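Fingertip Wear and Grasp Width in Hand-Held Gripper Demonstrations

Xiaoyan Guo, Wenjie Dong and Ruoxi Liao
Supervisor: Guoqing Guo

1. Aim

Our group worked on the recording side of the Nela project. Demonstrations are made by a person holding the gripper tool, and a policy is later trained on the video and the finger opening. We wanted to know whether worn padding on the fingertips changes the width we record when the fingers close on a box. If it does, older recordings can't be mixed with newer ones without a correction.

2. Equipment

The tool has two dark fingers on jointed links, with brass-coloured inserts at the joints. Its camera looks out past the fingertips, so both tips stay in view while a person is working. The inner face of each tip carries a dark pad layer, and this is the part that wears.
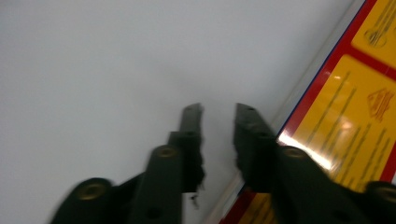 Finger opening is worked out from the positions of the two tips in the video. We used the tracking script written by Xiaoyan Zheng for an earlier group and changed only the smoothing window, which was too long for quick closing movements.

3. Method

We recorded 128 demonstrations over 2 sessions. Each one began with the fingers open over a plain part of the work surface, which gave the script a clean reference for the open width. The operator then moved to the box, closed on it from both sides and held still before letting go. Two operators shared the work and swapped halfway through each session. The padding was left alone between sessions.
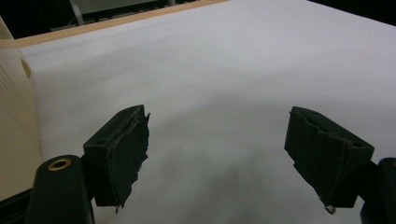 Figure 2. Fingers open over the white surface, with torn tape on the left finger.

Before processing, we went through the recordings by hand and threw out any where a fingertip left the view or the operator closed twice. That left some 80 for the analysis.

4. Results

The closed width was less steady than the open width for both operators. Most of the spread came from grasps where a fold of the padding was caught against the side of the box. In those cases the script reported a wider box, and the reading drifted during the hold.
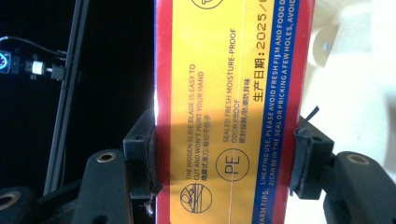 Printed packaging caused a smaller problem. Glare on a glossy panel sometimes pulled the tracked edge away from the fingertip. Masking out the region between the tips fixed most of these errors, but we had to set the mask separately for each operator.

5. Limits and next steps

We used a single box shape and didn't measure pad thickness directly, so we can't give a correction value for the older recordings. The next group should start with fresh padding and record at set points as it wears. We'd also suggest logging every pad change in the session notes. The modified script and the list of rejected recordings are in the Nela project folder.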